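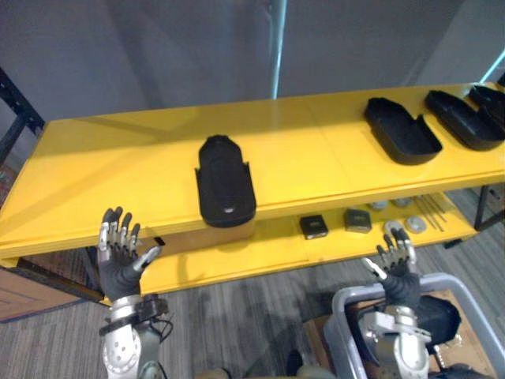

Yellow two-tier shelf, parts store, Gristdale

SHELF AND STORAGE INSPECTION CHECKLIST
Site: Gristdale
Area: Parts store, small shelving
Inspected by: Raed Salameh
Month: February
Form 561

Mark each line OK, ACTION or N/A. Write a comment for anything marked ACTION. Comments on OK lines are optional.

SECTION 1. SHELF STRUCTURE

1.1 Uprights straight and free of dents: OK

1.2 Both tiers level: OK
Checked with the short level, front and back.

1.3 Shelf does not rock when pushed by hand: ACTION
Slight movement at the back left foot. Foot needs adjusting. Same comment was made on the last form and the job was not closed out.

1.4 Paint in good condition, no sharp chips or rust: OK
Yellow finish is sound on both tiers. Wiped down during the inspection.

1.5 Load plate fitted and readable: ACTION
Plate is on the back and can't be read without moving the unit. Move it to the side. Rating is 80 lb per tier and the current load is well under that.

SECTION 2. UPPER TIER

2.1 Correct items for this tier: OK
Black molded trays only, the sole-shaped ones.

2.2 Trays set down with nothing stacked inside: OK

2.3 Trays spaced so each can be lifted without dragging the next: ACTION
One tray is by itself toward the middle. The others are close together at the right end and two of them overlap. Spread them out along the tier. There is room.

2.4 Nothing hanging over the front edge: OK

2.5 Trays free of cracks and rough edges: OK
Rims checked by hand with gloves on. Any tray with a split rim goes in the reject bin, not back on the shelf.

SECTION 3. LOWER TIER

3.1 Boxes labeled and label facing out: ACTION
Left black box is fine. The marking on the right one is pale and hard to read from standing height. Replace with the standard Estrella label.

3.2 Round parts stable and unable to roll: OK
The gray disks are lying in two pairs, front and back. Keep them flat and never on edge.

3.3 Rods and long items secured: ACTION
The thin metal rods are lying at an angle across the tier. Lay them parallel to the back edge and fit end caps. Caps are on order from Retotance, stock number 2324. Until they arrive, nobody reaches in past the rods without gloves.

3.4 Enough hand clearance under the upper tier: OK

SECTION 4. FLOOR AND ACCESS

4.1 Floor in front of shelf dry and free of loose parts: OK

4.2 Aisle lighting 500 lux or better at the lower tier: OK
Measured at 500 exactly, so there is no margin. Clean the light cover before the next check.

4.3 Gloves available within reach: OK
Medium size is low. Reorder.

FOLLOW-UP

Items 1.3 and 3.3 to be done first. Items 2.3 and 3.1 can be done by whoever restocks next. Item 1.5 needs the unit pulled out, so do it together with 1.3.

Copy of this form to the Skekgate office. Keep the original in the binder by the door.

Signed: R. Salameh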